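Opinion

Pay for the visits that come after the birth

March 13, 2022

When a county wants to show that it cares about new parents, it usually announces something with a ribbon to cut. A clinic wing opens, or a van gets painted. I have been to a few of these events, and I don't object to them. The wing in Cosby is a good wing. But the weeks that worry me most are the ones after a mother has gone home, and we still fund those weeks as if they were an extra.

In Cosby a family with a new baby can get 4 home visits under the current contract. The first has to happen within ten days of discharge. The last has to happen before the baby is three months old, and after that the file closes whether or not things are going well. Families can be referred to something else, but the something else has a waiting list, and the wait is often longer than the problem.

I worked as a home visitor for 11 years before I moved into scheduling, so I have a stake in this and readers should know it. I have sat at a lot of kitchen tables. Most visits are dull in the best sense. The baby is weighed, the mother asks about sleep, somebody's sister comes in with groceries. The value is in going back. A woman who says she is fine on the first visit may say something else on the fifth. Under our contract there is no fifth.

Iraís Trujillo supervised me for most of that time. She used to tell new staff to leave the last ten minutes of every visit unplanned. Those ten minutes are what got cut when the reporting rules changed. Visitors now fill out the outcome form before they leave the house, on a tablet, and the form takes about as long as the talk used to. I understand why the county wants the form. It paid for the visit and it wants proof that the visit took place. I would still trade half the questions for the time.

The usual argument against more visits is cost. Arkside, which holds the contract for the south end of the county, reported 1464 completed visits last year. Adding two visits per family would mean hiring, and hiring is hard right now. Wages for this work start below what the school district pays a bus driver. Nurses leave for hospital jobs, and the visitors who aren't nurses leave for almost anything with regular hours. If the council adds visits and does nothing about pay, the same tired people will drive farther for the same money, and by next winter we will be reading about vacancies.

So pay has to come first, or at least come in the same vote. I would start with mileage. Visitors are paid from the office to the first house and from the last house back, but the driving in between comes out of a flat allowance set years ago. One visitor I schedule put 3000 miles on her own car in a single season. She was reimbursed for less than half of them. Fixing that wouldn't take a study.

A second argument deserves a fair hearing. Wenche Dalen wrote in these pages last month that home visits can feel like inspection, and that many families would prefer to come to a group at a library or a church hall. She is right about some families. I have been kept on the porch, and I didn't blame the person who kept me there. Groups are cheaper to run and people make friends in them. If the county wants to pay for groups as well, good.

Still, a group reaches the mother who can get to it. It reaches her if she has a ride, if the older child is in school that morning, if she has healed enough to sit on a folding chair for an hour. Out past Gronau Road the bus runs twice a day. The families I worry about most were never going to walk into a library and introduce themselves.

Councilmember Pattinasarany has said she will bring an amendment in May. The draft I read would raise the number of visits to six and let the visitor decide when to use the last two. I like that second part better than the first. A visitor who can hold a visit back until it is needed will do more good than one who has to spend it by a deadline. The draft says nothing about mileage, and I hope someone on the council adds it before the vote.

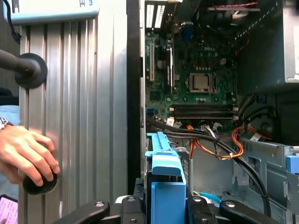 I also hope they ask the visitors. The last time this contract was rewritten, staff were invited to comment on a document that had already been signed. There is an evening session planned before the amendment comes up, and it falls at an hour when most visitors are still on the road. Move it to seven, and they will come.

Filed under: Opinion, County Government, Family Health

14 comments | 62 shares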